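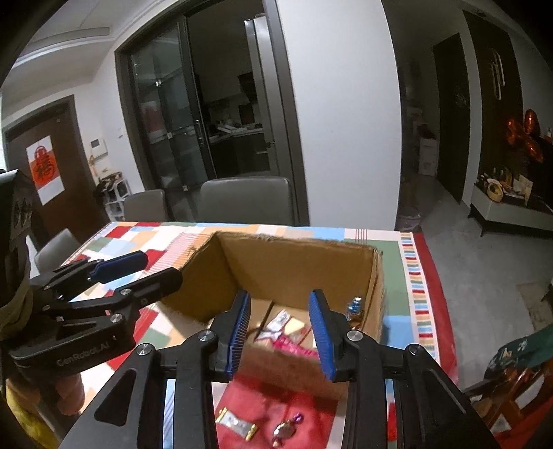
Figure 1. Wrapped candy in the open box, with two more on the red part of the cloth.

The Candy Box: a reused carton for the Nalter reading room
Project report by Tirta Setiawan, January

What I wanted to do

My project started with a shelf. The Nalter reading room has a skinny one by the door, and last semester it was always covered with stray candy. People bring it back from trips home and dump it there, which is lovely, except that it rolls. It rolls off the shelf, under the radiator, into the umbrella stand (I have pulled a caramel out of an umbrella, it was not mine). So for the small-object storage assignment I decided to make a box for it, using only a carton that was going to be recycled anyway.

I had three rules. Spend nothing on the box. Keep the candy easy to see from above. And stay under the limit on the shelf's sticker, 2000 grams, because the last person who ignored the sticker had to put the shelf back up.

The box

The carton came from a delivery of Janley printer paper. It's plain brown cardboard and I took the top flaps off with a kitchen knife, because my good cutter was in a friend's bag. You can tell. The upper edges came out rough and uneven, and on one side the layers have frayed apart at the rim. I kept meaning to go back over it with a metal ruler, and then I got attached to it and moved on to the packing part.

I thought about lining the bottom with tissue paper. I tried it for one evening and it bunched up in the corners every time somebody went digging, so the floor is bare cardboard now, seam and all. Small wrappers show up really well against the brown! Bright pink and shiny blue are the best. Pale yellow is okay. Gold would probably vanish.

Packing it

I did the packing at our kitchen table, on the patchwork tablecloth with the red hem. If you ever sort candy, please don't do it on a patchwork cloth. Red squares, green squares, light blue squares, peachy orange ones, and some of them have thin red stripes on top of that, and you're trying to find a little wrapped thing in the middle of it. I ended up using the red rectangle in front of the box as my waiting area, so anything I hadn't made up my mind about went there.

The first plan was to sort by flavor. That lasted until I realized half the wrappers had printing too tiny to read without holding them up to the lamp. Then I tried color, with pinks in one corner and blues in another, and it looked great until my roommate picked up the box to look at it. Without dividers everything slides. I made dividers out of the spare flaps, but they stood up higher than the candy and you couldn't see what was behind them, so out they came.

What worked best was size. Bigger wrapped snacks go in first, toward the back wall, and the small twisted ones fill in the front. They still move, but the big ones move less and the small ones don't end up buried.

Weighing it

The full load of candy came to 1407 grams. The box with its dividers was 594 grams. Add those up and you get one gram over the limit, and I laughed so hard I had to sit down. Taking out the dividers solved that, plus I decided the box should never be filled to the top in the first place. The plan now is to start it low and add 200 grams at a time when it looks sad.

Comments from the Gesimora group

I showed the box to my project group and they were kind about the edges. One person wanted a lid. I don't, since people would have to open it to find out whether there's anything good in there, but a half lid at the back could be worth a try. Somebody else asked for a second box for empty wrappers, and that's a really good idea, so I've already saved a smaller carton (it had Quansah tea in it and still smells wonderful).

Still to do

Tape over the frayed rim. Make the wrapper box. Cut a strip of something grippy for the shelf, and get my cutter back before I start on any of it.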